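Juraj Baláž
2024-03-12

1/ In our house the towels got hard like cardboard every winter, and for years I believed it was the fault of the towels. So I want to write a little about hard water and laundry. It will be a long thread, sorry.

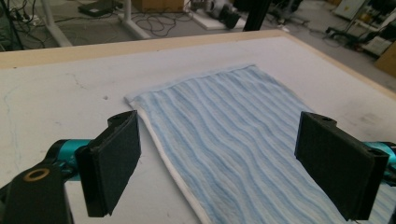 2/ I moved to this town for work, and the first thing I noticed was the white ring in the kettle after one week. My neighbor Hedvika Danko laughed at me. She said that here the kettle is a member of the family and must be fed with vinegar.

3/ Hard water means water with a lot of calcium and magnesium in it. It comes from the stone where the water was standing under the ground. It is safe to drink and many people like the taste. The laundry does not like it.

4/ The reason is the soap. Calcium and soap join together and make a gray, sticky thing which does not dissolve. In English it is called soap scum. I like this word very much, it sounds exactly like what it is.

5/ Modern detergent is not the same as soap, and it has softening ingredients inside. But they are used up by the minerals first, and only what remains is cleaning your shirt. Therefore the box gives you different doses for soft, medium and hard water.

6/ I did not read this table on the box for eleven years. I used the dose for soft water, and when the clothes did not smell fresh, I added fabric softener. This was my whole strategy.

7/ About fabric softener. It puts a thin layer on the fibers so they feel smooth. On a shirt, fine. On a towel this layer makes the cotton worse at taking up water. You step out of the shower and you are pushing the water from one side of your back to the other.

8/ My wife bought new towels in October, from a shop called Truvitz. By Christmas they felt like the old ones. Then I finally understood that I should stop blaming the shops.

9/ First step, I asked for the number. Our water company sends a paper every year and I always threw it away. This time I called. A very patient lady, Alžběta Krajčí, found our street and told me 347 milligrams per liter, counted as calcium carbonate. Everything over 180 is usually called very hard.

10/ For comparison, my sister lives in Skeltau, 40 minutes by train, and she has 192. It is still hard, but her kettle looks like from a catalog. She also has softer hair than me, but maybe this is genetics.

11/ Second step, I changed the dose. I took the line for hard water, and I filled the drum less. I was always pushing in one more thing. Towels need space to move, otherwise they are only getting wet together.

12/ Third step, no softener on towels. I use white vinegar in the softener drawer, half a cup, once in a month and not more. Hedvika does it every time, but I read that the acid can be bad for rubber seals in the machine and I do not want to buy a new seal.

13/ Please never mix vinegar with chlorine bleach! It makes a dangerous gas. If you use bleach, then leave the vinegar in the kitchen that day.

14/ For the old towels I tried what is called stripping. You put them in very hot water with washing soda and detergent, and leave them until the water is cold. I did it in the bathtub. I will not write what color the water was, some of you are having lunch.

15/ After the stripping you must wash them one time with nothing added. I skipped this the first time and there was foam in the rinse for the whole evening.

16/ Drying is the other half of the problem. When a towel dries on a line in a room without moving air, the fibers stick to each other and stay like this. Shake it hard before you hang it, and again when it is dry. My grandmother did this on the balcony and I thought she was angry at the towels.

17/ If you have a dryer, ten minutes is enough to make them soft, and after that you can hang them. We do not have a dryer. We have a radiator and a window.

18/ A few people asked about a water softener for the whole house. We got one offer, from a local firm, Climari. I will not say the price, but I read it two times and then I made a coffee. It also needs salt, and a place near the main pipe, where we now keep the bicycles.

19/ Sunil Kumarasinghe from my work has one and he is happy with it. His shower glass is clean, and he uses maybe half of the detergent he used before. He goes through around 300 kilos of salt in a year, but they are six people in the house.

20/ I also bought a magnetic thing to put around the pipe. Danica Kopecký wrote to me last week to ask if they work. Dear Danica, in my house I saw no difference in the kettle after three months, and I have looked for one, because I paid for it.

21/ The result until now: the newer towels are soft again, not like in the shop, but you can fold them without hearing it. The oldest two did not recover and are now for the dog. The dog has no complaints.

22/ One thing I still do not know is what to do with dark cotton. My black T-shirts get a gray shadow after some washes, also with the correct dose. I tried citric acid in the last rinse and could not decide if it helped. If you live with hard water and your black clothes are black, please write me how.

23/ Small correction to post 12, half a cup is for a normal front loader. For a small machine take less. Thank you to Hedvika, who reads everything I write and calls me on the phone about it.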